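Wireless mouse stutters when external drive is plugged in

Home computing > Laptops and accessories
Asked by quillfen in May
Viewed 1,407 times
3 answers

I've moved my work laptop on to the dining table while the back bedroom is being plastered and the mouse has gone jumpy. The pointer moves normally for a minute or two, then freezes for a moment and turns up somewhere else on the screen. Clicks sometimes don't register, or they register late and I end up opening the wrong file.

The laptop is a Morkier, four years old. It has two USB sockets on the left and one on the right. I use a small Somel hub in one of the left ones, and the mouse receiver goes in the hub along with a backup drive. The same mouse was fine upstairs, plugged straight into the laptop.

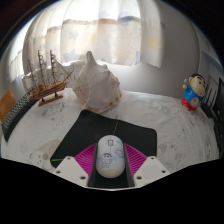
Things I have tried so far: a new battery, turning the mouse off and on, restarting the laptop, and wiping the sensor with a cotton bud. The battery made no difference. The restart seemed to help but it came back within the hour. I also moved the router to the far end of the sideboard, which changed nothing except that my daughter complained about the television.

The touchpad works perfectly the whole time, so I don't think the laptop itself is slow. I would like to keep the backup drive connected if I can as it runs every afternoon at two. Is it the mouse, the hub or the drive? I don't want to buy a new mouse and find it does the same.

Edit: somebody asked which mouse. I don't have the box any more. It's a cheap one with a small receiver.

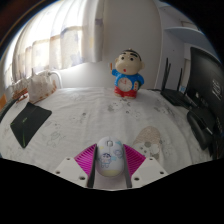

The mouse, with the cartoon boy on top.

Second edit: it's worse when the backup is running. I hadn't noticed that until I was asked.

3 answers

Ashraf Tawfik
Accepted answer, 80 votes

It is very likely the drive and the hub between them, and the mouse is probably fine.

A lot of cheap wireless mice use the 2.4 GHz band. USB 3 drives, and the cables and hubs they connect through, can give off radio noise in the same band while they are moving data. If the receiver is sitting right next to one, the mouse signal gets drowned out and you see what you describe. That fits with it being worse during the backup and fine when the receiver was in the laptop.

Try it in this order.

First, unplug the drive and use the mouse for ten minutes. If the stutter goes, you have your answer.

Next, plug the drive back in but take the receiver out of the hub and put it in the right-hand socket of the laptop. On most machines that is enough distance.

If it still jumps, get a short USB extension lead, put the receiver on the end of it and bring it round to the same side as the mouse. They cost very little and a plain USB 2 one is all you need. Keep it away from the drive's cable - don't let the two run side by side.

If none of that helps, swap the drive's cable. Thin ones with poor shielding are the worst. I had a Resitz enclosure where the supplied cable knocked out the mouse and the keyboard, and another cable cured both.
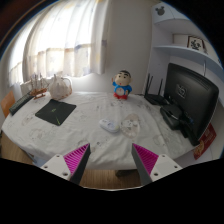 The surface is worth checking too, though I'd leave it until after the above. Optical sensors read the texture underneath them, and a cloth that shifts or bunches up as you move can make the pointer wander. That usually looks different from a freeze and a jump. A hardback book or a sheet of card under the mouse will tell you in a minute. Glass and very shiny varnish are bad as well.

Moving the router was a reasonable idea, by the way. If yours lets you choose, put the laptop on the 5 GHz network and leave 2.4 for the things that need it.

makowska_t
7 votes

Had the same with a printer and a hub. Check power saving as well. In the device settings there is usually a box that lets the computer turn off a USB device to save power. Untick it for the hub and the receiver. Mine came back after an update so I had to do it again.

Also some hubs don't supply enough power for a drive when they aren't plugged into the mains. If the drive clicks or disappears, that's a separate problem from the mouse and I'd sort it out first, before you lose a backup.

bramblejack
0 votes

Just get a wired one. Mine has lasted years and never needs a battery.

Comments on the accepted answer

quillfen: Took the drive out and no stutter at all. With the receiver in the right-hand socket it was nearly cured, one or two skips during the backup. I've ordered an extension lead.

Ashraf Tawfik: Good. The lead should deal with the rest. 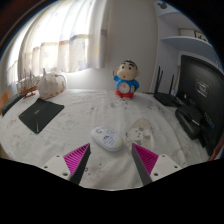
pennywhistle22: Would a Bluetooth mouse get round this?

Ashraf Tawfik: Bluetooth uses the same 2.4 GHz band, so it can suffer too, but it hops between channels and usually copes better. It also frees up a socket. I wouldn't buy one until you've tried moving the receiver.

quillfen: Lead came this morning. Ran a full backup with the mouse going and it didn't skip. Marked as accepted.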